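About Nundaneo

We sort, clear and put away the small stuff that collects on tables.

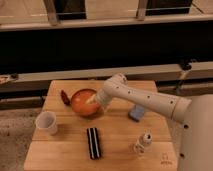 A table with the usual mix: an orange bowl, a paper cup, a small white bottle and a few other bits.

Most companies in our line of work will tell you that a tidy home changes your life. We have our doubts. A clear kitchen table gives you a clear kitchen table, and if you eat breakfast there, that is worth paying a fair price for. We would rather sell you that much and leave your inner peace alone.

Nundaneo started with one office in Sitport and a folding table. We still have the table. In our first year we took on everything from attics to sheds, and we were not very good at sheds. These days we stick to surfaces: tables, counters, desks, the shelf by the door where the mail goes. The work is small and slow, and people tend to put it off for years.

How we work

We don't arrive with a set of matching bins. We have seen too many homes where the bins were bought first and then turned into one more thing to store. A visit begins with whatever is already on the table. Every item gets picked up once and goes one of three ways – kept within reach, put away in another room, or out of the house. If you can't decide, it goes in a bowl. When the bowl is full, you have to decide.

The bowl is the closest thing we have to a method. We have looked at the others. Vosov, the labeling system that was popular with offices for a while, asks you to give every object a code. We tried it in our own supply closet and lasted until Monday. The labels were very nice.

What it costs

A single visit is $49 and covers one surface. A follow-up is $26. There is no membership, and we don't sell storage products, so we have no reason to tell you that you need any. If your table holds fewer than 50 things, you can probably do it yourself in an evening, and we will say so on the phone.

What we don't promise

We have cleared more than 1000 surfaces, and plenty of them filled up again. Anyone who claims otherwise has not gone back to check. We do go back when we're asked, and what we find is usually a paper cup, a sponge, and something small that belongs in a drawer.

We also don't give advice on what should make you happy. If you want to keep a bottle with an inch of glue in it, keep it. We may ask when you last used it.

Where to find us

Our office is on the second floor of the Benavides building in Sitport, above the shoe repair shop. The stairs are steep and the bell works most days. Call before noon if you can, as we are out on visits in the afternoon – and please don't clear the table before we come.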